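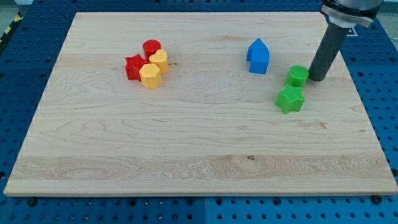
Ahornplatte auf dem blauen Lochtisch, links ein roter Stern und weitere Formen aus Kunststoff.

Über uns

Erov - Tische für Kindergärten, Schulen und Bibliotheken

Erov ist eine Tischlerei in Vuvuritz. Wir bauen Tische, und wir reparieren Tische. Schränke und Regale fertigen wir nur dann, wenn sie zu einem Raum gehören, für den wir auch die Tische liefern. Stühle bauen wir nicht. Wir werden häufig danach gefragt und empfehlen dann gern Betriebe, die es besser können als wir.

Mein Name ist Parviz Nouri. Ich habe die Werkstatt gegründet und leite sie bis heute. Das Handwerk habe ich als junger Mann bei meinem Onkel gelernt, in der Tischlerei Shahbazi, und später in Deutschland noch einmal von vorne, mit Gesellenprüfung und Meisterschule. Damals war ich über diese zweite Lehre nicht glücklich. Ich musste für vieles, was meine Hände schon kannten, erst die deutschen Wörter lernen: die Zarge, die Gratleiste, das Zapfenloch. Heute bin ich froh darüber. Mein Onkel arbeitete nach dem Auge, meine Meister in Deutschland arbeiteten nach der Zeichnung, und ich brauche beides jeden Tag.

Wie es angefangen hat

Der erste Auftrag kam von einem Kindergarten am Ort. Dort standen Tische, deren Kanten aufgequollen waren, und die Leiterin wollte wissen, ob man sie retten kann. Man konnte es nicht. Ich habe ihr stattdessen einen Tisch aus massivem Holz gebaut, zur Probe und ohne Rechnung, und sie gebeten, ihn so schlecht zu behandeln wie die alten. Nach einem Winter mit Wasserfarben, Kleister und Tee habe ich ihn zurückgeholt, abgeschliffen, neu geölt und wieder hingestellt. Danach hat sie die übrigen bestellt.

Aus diesem Probetisch ist unser Modell Adgate entstanden. Es hat inzwischen ein anderes Gestell und rundere Ecken, aber die Idee ist gleich geblieben: Die Platte soll sich viele Male überarbeiten lassen, und jedes Teil soll man einzeln austauschen können. Bis heute haben wir 1252 Tische dieser Bauart ausgeliefert. Einige davon kenne ich persönlich sehr gut, weil sie schon mehrmals bei uns zur Pflege waren.

Wer bei uns arbeitet

Wir sind sieben Personen in der Werkstatt und im Büro. Zwei davon sind Auszubildende. Wir achten darauf, dass sie nicht das erste Jahr mit dem Besen verbringen. Wer bei uns lernt, baut früh einen eigenen Tisch, vom Zuschnitt bis zum Ölen, und darf ihn behalten. Gefegt wird trotzdem, und zwar von allen.

Nicht jeder bei uns ist mit der deutschen Sprache aufgewachsen. In der Werkstatt sprechen wir Deutsch, in der Pause spricht jeder, wie er mag. Zeichnungen und Arbeitsanweisungen schreiben wir in kurzen Sätzen. Das hat auch den Kolleginnen und Kollegen geholfen, die hier geboren sind.

Das Holz

Für Platten verwenden wir vor allem Ahorn, daneben Buche und Esche. Ahorn ist hell, hart und hat feine Poren, in denen sich wenig Schmutz festsetzt. Für Tische, an denen kleine Kinder essen und malen, ist es nach unserer Erfahrung das angenehmste Holz. Es wird mit den Jahren etwas gelber. Wer das nicht möchte, dem zeigen wir gern Muster mit einem leicht pigmentierten Öl, das diese Veränderung verlangsamt.

Wir kaufen Stämme aus der Region, soweit sie zu bekommen sind, und lassen sie bei einem Sägewerk im Nachbarort einschneiden. Das Holz trocknet zuerst im Freien unter Dach und danach in der Kammer. Eine lebhafte Maserung sortieren wir nicht aus. Auch kleine, fest verwachsene Äste bleiben in der Platte, wenn sie die Oberfläche nicht stören. Es gibt deshalb keine zwei Tische, die gleich aussehen, und wir bitten unsere Kunden, dies vor der Bestellung zu bedenken. Wenn ein Raum sehr einheitlich wirken soll, legen wir die Platten vor dem Verleimen aus und stimmen die Auswahl gemeinsam ab.

Die Höhe

Die meisten Gespräche mit neuen Kunden handeln nicht vom Holz, sondern von der Höhe. Kinder einer Gruppe sind unterschiedlich groß, und im November passt oft schon nicht mehr, was man im Sommer gemessen hat. Unser Gestell lässt sich in Stufen verstellen, mit einem Schlüssel, den wir mitliefern. Verloren gegangene Schlüssel schicken wir kostenlos nach.

Für Bibliotheken und Lesesäle bauen wir feste Höhen. Ein verstellbares Gestell ist immer etwas weicher als ein verzapftes, und an einem Lesetisch bemerkt man jede Bewegung des Nachbarn.

Pflege und Reparatur

Jeder Tisch bekommt von uns ein Heft, in dem steht, aus welchem Holz er ist, womit er geölt wurde und wann er zuletzt bei uns war. Bitte werfen Sie dieses Heft nicht weg. Es erspart uns bei einer Reparatur viel Suchen und Ihnen eine höhere Rechnung.

Für die tägliche Reinigung genügen ein feuchtes Tuch und wenig milde Seife. Scheuermilch nimmt das Öl aus der Oberfläche und sollte im Schrank bleiben. Wasserflecken kann man meistens selbst entfernen, mit feinem Schleifpapier in Richtung der Faser und einem Tropfen Öl. Wir zeigen das bei der Lieferung, wenn jemand aus dem Haus dafür Zeit hat.

Zur Zeit betreuen wir 61 Häuser mit einem Pflegevertrag. Wir kommen in den Ferien, nehmen die Platten mit und bringen sie vor dem ersten Tag zurück. In den Sommerferien ist dieser Kalender schnell voll. Melden Sie sich bitte im Frühjahr, wenn Sie noch einen Platz wünschen.

Wir reparieren auch Tische von anderen Herstellern, sofern sie aus massivem Holz sind. Bei furnierten Platten schauen wir zuerst auf Fotos nach, ob sich der Aufwand lohnt, und sagen es Ihnen offen, wenn er sich nicht lohnt.

Was wir noch nicht gut können

Unsere Lieferzeiten sind lang. Wir haben versucht, sie mit einem Lager zu verkürzen, aber die fertigen Tische hatten immer gerade die falsche Größe. Auch auf E-Mails antworten wir manchmal erst nach einigen Tagen, besonders dann, wenn wir auf Montage sind. Ein Anruf am Vormittag ist der sicherste Weg.

Besuch in der Werkstatt

Sie können uns gern besuchen, bitte mit Anmeldung. Kindergruppen sind ebenfalls willkommen. Für sie stellen wir die Maschinen ab, und es gibt Hobelspäne zum Mitnehmen. Für Erwachsene haben wir Muster aller Hölzer und Öle da, außerdem einen Adgate aus der ersten Serie, an dem man die Spuren seiner Jahre gut sehen kann. Parken ist im Hof möglich, mit dem Lieferwagen bitte nur auf der rechten Seite, damit das Tor zum Holzlager frei bleibt.

Wir freuen uns auf Ihre Nachricht.

Parviz Nouri
Erov, Vuvuritz

Letzte Änderung dieser Seite: 3. August 2026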